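Tuesday, bench 2, after lunch

Tray day again. Zernik wants the tray-handling set up to 70 usable episodes before anyone retrains, and I'm the one with free afternoons in February, so it's me and the leader arms and a pot of coffee.

Task as written on the whiteboard: get the fingers over a thin wall of the divided tray, close, hold, let go. Sounds like nothing! The walls are so thin that if I come in even slightly twisted, one finger lands on the rim and the whole tray wants to scoot.

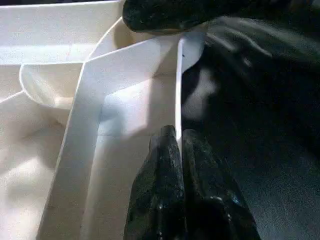
I did 17 this session and threw out 2 for dithering (mine, the arm was fine). Takeshi Kobori keeps telling me to leave some dithering in, so the policy learns how to recover – he may be right, but I'd want those tagged separately and we still have no tag for it in Stodar. Asked again. For now they're in a folder called "wobbly".

Glare is the other thing. White plastic under strong light goes close to pure white on the wrist view, and the rim I'm steering by is a bright line next to another bright patch. I've started aiming by the shadowed side of the wall and my approaches got a lot less jerky. Worth trying before we fiddle with exposure, which would make everything already on the Sadeghi drive look different.

Total on the drive is 567 across all tasks, tray grabs being the thinnest pile by far.

Also tried starting from different spots instead of always the same home pose. Slower, but Aro trained on the old set barely looks where it's going, so I think it's worth the hassle.

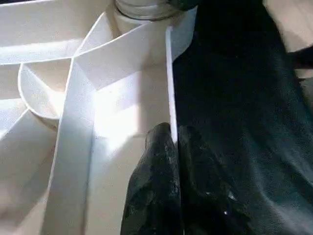 For next time

Dust the fingertips. Ask about the tag. Vary the tray angle more, I got lazy near the end.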